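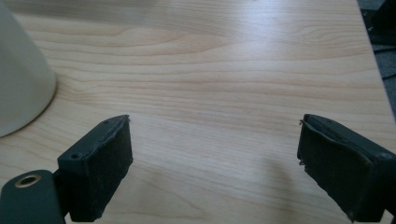 Is a lab test for wheat rust worth it on a small farm?

Boonsong Sangkhawat

I grow winter wheat on 200 acres outside Mackay and had stripe rust show up two years out of the last five. A rep from Evach stopped by on Tuesday with a leaf sampling kit called Nurnumix. You clip leaves, mail them in, and get a report back telling you which race of rust you have. He wants $700 for the season, which covers a set number of envelopes and "priority reporting," whatever that means. When I asked how many days that was, he said it depends on the lab.

My problem is that I can already see rust. It's orange-yellow and it's in stripes. By the time I know which race it is, I'll have sprayed or I'll have lost the flag leaf. He kept telling me the report would help me "make better variety decisions," but my seed dealer carries four varieties and I plant the one with the best rust score that doesn't fall over. Is anybody using one of these, and did it ever change what you did? I'd like to hear from people who paid for it themselves.

dryland_hal

Paid for it one year and didn't renew. My report came back 30 days after I mailed the leaves, and by then the fungicide was on and the wheat was turning. It gave me a race code and a paragraph saying to scout often and consider a resistant variety. I knew that much already.

To be fair to it, the race on my place was one that gets around the resistance gene in the variety I was growing, and I did switch that fall. But the state variety trial notes had the same warning in August, and those are free. So I can't say the kit told me anything I wouldn't have read two months later.

Ask him for the turnaround in writing. If he won't give you a number, there's your number.

P. Flatwater

I'd split this into two things, because the rep is mixing them up for you.

Knowing the race doesn't help you decide whether to spray this week. The common fungicides don't care which race it is. What matters is growth stage, how susceptible your variety is, the forecast, and whether rust is moving up the canopy. Walk the field, check the lower leaves, look in more than one spot.

Knowing which races are in the region is useful, but mostly to breeders and to whoever puts out the variety ratings. One farm's leaves don't tell them much, and a lot of farms' leaves do. That's why I don't see why you should be the one paying. Call your extension office first and ask whether anybody is collecting rust samples this year. Ours took mine for the cost of a stamp. Use a paper envelope, not plastic, or the leaves rot on the way.

One question I'd put to Evach is who keeps the data. If your samples go into something they sell on to seed companies, you should at least get a discount.

kernza_curious

My brother-in-law uses Flarent and loves it but I think that's for soil? Might be worth a look anyway. He's on 200 acres too.

Boonsong Sangkhawat

Thanks. I called the rep back and asked about turnaround and who owns the results. He said he'd check on both. I've got a call in to extension, and the $700 stays where it is for now.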